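Desk clear-out talk, notes for me
Lockwood room, 2023-03-02. Slides on the stick, spare copy on Pramila's laptop.

Opening. Don't do the long hello. Thank Freya Crabtree for the room, say where the loos are, get on with it.

Title is "What to do with the desk stuff". Keyboards, mice, leads, stands, the lot. Mostly keyboards if I'm truthful, they take up the most room and people feel worst about binning them.

Ask for hands: who has a keyboard at home that isn't plugged into anything? Wait. Let them laugh. Then who has two. Don't go on to three.

SLIDE 2, the Vetow move
Quick background. Old office, two floors, lease ending in November. Everything on desks had to be sorted before the van. 494 items on the list by the time Colin Wragg had finished with it, and the list had keyboards down as "keyboard", "kybd", "kb black" and in one case "typing". Say that slowly, it gets a laugh.
Point: agree the words before you start the list. One word per kind of thing. Colin will be sat at the back, nod at him.

SLIDE 3, full size or short
Skip the history of it. Folk who do figures all day want the number pad. Folk who don't, mostly don't care, and get an extra hand's width of desk back for the mouse. We asked each person before the move and wrote it on the label. Accounts all said full size, no argument. Marjorie Stockdale said she'd resign. (She's fine with me telling this, checked.)
So two piles, pad and no pad. Easy to sort by eye, even someone who's never met a spreadsheet can do it.

SLIDE 4, picking them up
People grab one end and the other end goes into the door frame. A full size one is long and awkward and it's light, so you don't take it seriously. Hold near the middle, or both ends if there's two of you and it's going over to the table to be looked at. Not by the lead. NOT by the lead, say it twice.
Coil the lead loose, paper tie, never an elastic band. Bands go sticky and then you've got a second cleaning job. 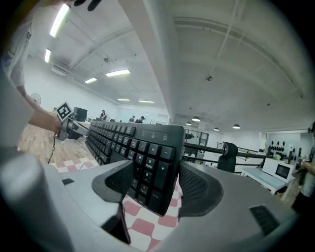 Anyway once it's out in the open you want to look at the number end first. Worst end for crumbs in our lot, also worst for worn keys. Zero and enter go shiny. If the plus key sticks it'll be tea nine times in ten, and sugary tea is a different job from plain tea.

Bring up what we check. Read these off the card, don't try and remember:
Keys all there
Lights come on (num lock, caps)
Feet underneath, both, and they flip out and stay out
Lead not nicked where it goes into the case
Nothing rattling

If one thing's wrong, fix pile. If it's more, parts pile. Don't let anyone argue it at the table, you'll be there till tea time.

SLIDE 5, cleaning
Unplug. Obvious but say it. Turn it over and tap it, over newspaper. Soft brush along the rows, go one way only, left to right, else you're just moving the crumbs to the neighbours. Damp cloth, wrung right out. Cotton bud between the keys for the number block where the gaps fill up.
Take a photo before you pull any keys off!! I didn't, first time. Page up is on the 9, page down on the 3, you think you know that and then you're stood there with a handful of keys and you don't.
Kaisu Lappalainen is going to ask about dishwashers. Answer is no. Loose keycaps in a bowl of warm soapy water, fine, left out on a towel overnight. Whole keyboard, no.

SLIDE 6, packing
Standing on edge in the crate, like records. Flat stacks look tidy but the bottom ones get their keys pressed all the way there. Cardboard between each. We used the dividers out of the Istetti paper boxes, free and just the right height, ask your print room.
Mice go in a seperate crate. Leads tucked in behind, none hanging over the side, the first crate we did caught on the door handle and that was that.
Label on the short end. Name, pad or no pad, floor. Big pen.

SLIDE 7, unpacking the other end
Bigger room, no desks in it yet when the first crates came. So lay out on the floor if you have to but mark off a strip to walk down, tape is fine. Pramila Joshi ran this and she's better on it than me, hand over to her here if she wants it. 2 mins. If she's shy just read her note: "do one crate, finish it, then open the next."

SLIDE 8, money
Only if there's time. We spent £80 on brushes, cloths, ties and labels. Buying new for the whole place was quoted at £1089, and that was the cheap ones with the mushy keys. Don't make a big thing of it. The time wasn't free either and someone always points that out, so get in first.

SLIDE 9, what's left over
Spares: keep a few, not a cupboard. Rest went to the Kikum swap shelf, full size went first which suprised me. Dead ones to the electricals skip, check the opening times, they shut early.

Questions. Likely ones:
Wireless? Take the batteries out before packing. Tape the little plug-in bit to the underside or you will lose it.
Foreign layouts? Own pile, write it on.
Wrist rests? Bin. Sorry.

Leave the tick cards by the door. Get the clicker back to Freya, she needs it straight after.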